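We use cookies to remember your settings. Accept | Manage choices

Lurnholm School Breakfast Program

The Lurnholm School Breakfast Program is a morning meal service for children in the town of Lurnholm, and it's one of those local institutions that people tend to speak of fondly, even if what they mostly remember is the oatmeal. It began in 1977 in the kitchen of Quinlan Elementary, where the school cook, Delwyn Harawira, started serving a hot meal before the first bell. There were 37 children on the list that first November – a good many of them from farm families who had been up for hours already – and word got around quickly.

In its early years the menu leaned on whatever nearby growers could spare: eggs, apples, potatoes and, when the weather was kind, berries. Bread was baked at the school, and older pupils were welcome to help with the kneading. The price stayed at 50 cents a meal for a long time, and children who couldn't pay were fed just the same.

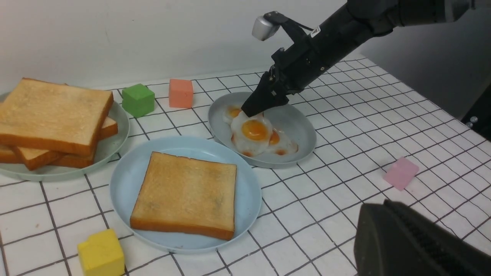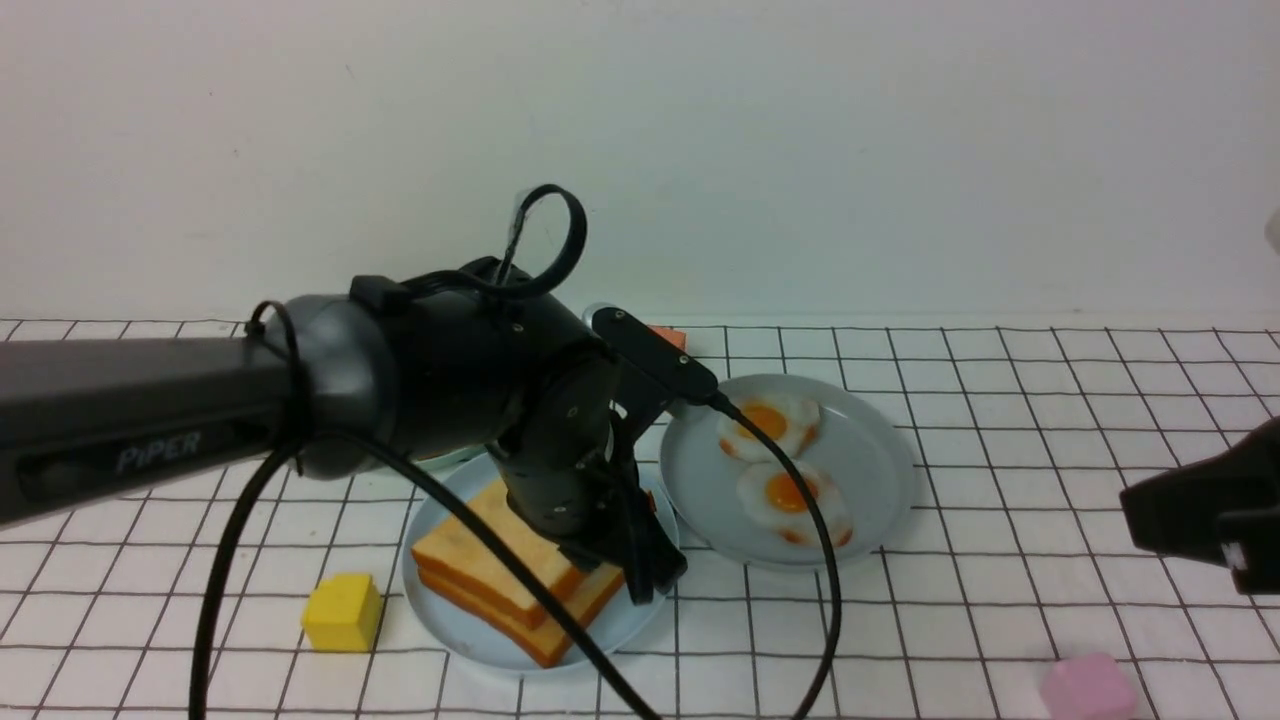 Can a child join partway through the school year?
Families may sign up at any time through the school office, and the child can start eating the next school morning.

The program later spread to every school in the district and now serves 2160 breakfasts a week. Whole grain bread replaced white, sweetened cereal was dropped after a rather spirited round of parent meetings, and fruit is set out at every table so that shy eaters can help themselves. Doors open at 7:15 a.m., and there is a small garden behind Quinlan Elementary where the younger classes grow radishes and peas for the kitchen.

Harawira's handwritten recipe book is kept at the school – stains and all – and her baked oatmeal is still made from it each winter.

Last updated in November

Comments

marnie_k: I ate there every day through fifth grade! The baked oatmeal had raisins in it, and I picked them out.

Tobias R.: Does the garden still have the peas along the fence? My daughter planted some of those.

oldquinlan: Doors opened at 7:30 in my day, and we lined up early anyway.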